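Forum › Software › Wahrnehmung und Tracking
Thema: Pose springt bei Deckenblick

nisano_nutzer58
20. Januar 2021
Moin. Unsere Greifer-Pose aus der visuellen Odometrie driftet brav vor sich hin, bis die Fisheye-Kamera nach oben kippt. Dann macht sie einen Satz von 170 mm. Der Planer nimmt das klaglos hin und fährt los, er ist da sehr vertrauensselig.
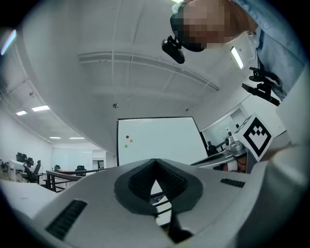

Features sind auf 1000 pro Bild begrenzt, Marker laufen als Korrektur mit. Kalibriert ist alles, im August.

Mac Giolla
August. Soso. Neu kalibrieren, und zwar mit Punkten bis an den Bildrand. Deckenbalken, die sich so biegen, verzeiht kein Lochkameramodell.

folleo
Sehe ich anders. Leuchtstoffröhren sind prima Features, nur sieht leider eine aus wie die andere. Ich tippe auf falsche Zuordnung. Obere Bildhälfte maskieren, fertig.

Mac Giolla
Und beim Deckenblick trackt er dann was — den eigenen Greifer?

folleo
Den maskiert man natürlich auch.

Mac Giolla
Bleibt viel übrig.

Ciarán
Bevor ihr euch um die Restpixel prügelt: Wie wird der Marker gewichtet? Schräg gesehen hat so ein Quadrat gern zwei Lösungen, und der Solver nimmt die hässlichere. Bei Stimeck haben wir alles über 9 Pixel Reprojektionsfehler verworfen.

nisano_nutzer58
Gewichtung ist konstant 1. Ich schäme mich und teste heute Abend.

Mac Giolla
Trotzdem neu kalibrieren.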